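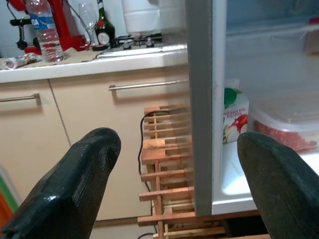 Fig. 1. Counter run, fridge end. Base cupboards with bar handles, rack between counter and fridge.

Household Storage and Layout, handout 4: kitchens that do two jobs
Notes by Jolán Sipos, March 8, 2019. Bring to the tutorial, I won't be printing more.

Carrying on from the pantry session. We ran out of time on small kitchens, so this covers the rest plus the exercise. Slides are up, minus the Strachan floor plans (Gavin Tennant still has them).

1. Counter as parking lot

Look at Fig. 1 for what sits out on the bench. Water bottle with its label on, a stemmed wine glass, dark green glass bottle, a crumpled wrapper. Red appliance further back. None of it belongs to the same task. Terms you need:

Resident items: live on the counter, used most days, too heavy or awkward to put away.
Visitors: put down on the way to somewhere else. Bottles, glasses, mail, keys.
Waste: wrappers, tags, empties. Goes first, always.

Tidy in reverse order. Waste out, visitors home, then argue about the residents. Students always start with the residents and wear themselves out shifting an appliance from one end to the other.

Note where the stove is. Anything plastic or papery within arm's reach of burners gets treated as waste or moved, no discussion. Glass can wait a minute but don't leave stemware at the front edge.

2. Cupboards below

Horizontal bar handles near the top of the door: easy to grab standing up, good for stiff hands, also where tea towels end up. Decide if you allow that. A towel over the handle means wet fabric against the door face, and Gladys Mabula's reading (pp. 10 onward) is good on what that does to painted finishes over a few winters.

Deep base cupboards: front half for weekly things, back half for things you'd only want in December. Roasting pans, preserving pots. Label the shelf edge, not the item.

3. Fridge clearance

Measure with the door OPEN. Then measure again with a drawer pulled out. Most layouts on paper forget the second one. In the Honinholm flats exercise the clear width beside the fridge was 435 mm on the plan, and half the class put a cart in it.

Anything standing near a fridge door has to be one of:
narrow enough to miss the swing
light enough to move one-handed
fixed, with the door hinged the other way

4. Open slatted racks

Sold as shoe racks mostly, but people use them for everything. For: air gets through, cheap, you can see what you own. Against: small things tip between slats, grit drops from tier to tier, bottom shelf is dark and gets forgotten.

Rules of thumb (Magnus Urquhart disagrees with the second, ask him)
Heaviest on the bottom tier.
Outdoor shoes below food height, and if the rack is in the kitchen, outdoor shoes not on it at all.
Tray or liner on the lowest tier. Lift it out to clean.
Leave a hand's width free at one end so you can sweep.

Floors: glossy white tile shows every bit of grit, so sweep from the wall out before you wipe. Lift the rack to do under it, dragging scuffs the legs and can mark the grout.

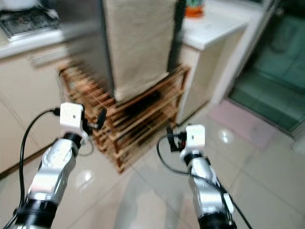

5. Exercise (10 marks)

Work in pairs. One kitchen, your own or a freinds, with permission.

a) List counter contents as resident, visitor, waste. Do it before anybody tidies.
b) Draw the fridge wall to scale, door swing shown.
c) Place one open rack, max height 1,255 mm. Say what goes on each tier.
d) Half a page on what you'd move and where. Full sentences please.

Sketches by hand are fine, colour not needed. Label the measurments in millimetres.

Reading: Mabula as above. Beathag Gunn's chapter on hallways, esp. p. 117, the bit on shoes. The Titia catalogue is on reserve for rack dimensions, don't take it out of the room.

Next session: laundry cupboards, bring a tape measure.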